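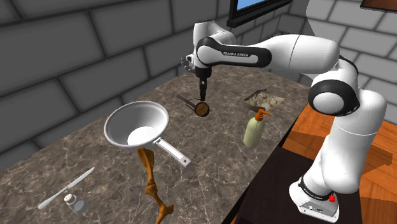
**Do I have to join a follow-on round to keep my shares in Cilau?**

I put money into their first round through Tedesco. Now there's a second one, minimum $482, closing Apr 27, 2022.

**pravomholm_19**

Your existing shares stay yours whether you join or not. What changes is your percentage, which goes down when new shares are issued. Look for "pre-emption" in the shareholder agreement. It says how long you have to take up your portion.

**Svenja Wunderlich**

What they said. I skipped the January round at Dulodby and still have all my shares.

**tk5**

ask Tedesco, they took 4 days to answer me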